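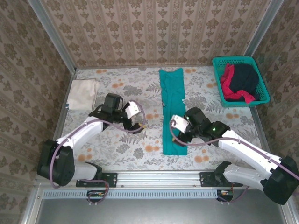 Cabrera read the margin report twice. Specimen 3096, left nasal sidewall, squamous cell carcinoma, deep margin involved at one point. Clearance elsewhere was 4 mm.

"Re-excise," said Dr. Landano.

"She asked about the scar."

"What did you tell her?"

"That the second defect will be larger than the first."

Gladys Cabrera booked theater for 6 August and left the reconstruction field blank. Then she phoned the patient. Dina Sombatkul picked up on the first ring and asked which side of the nose they meant.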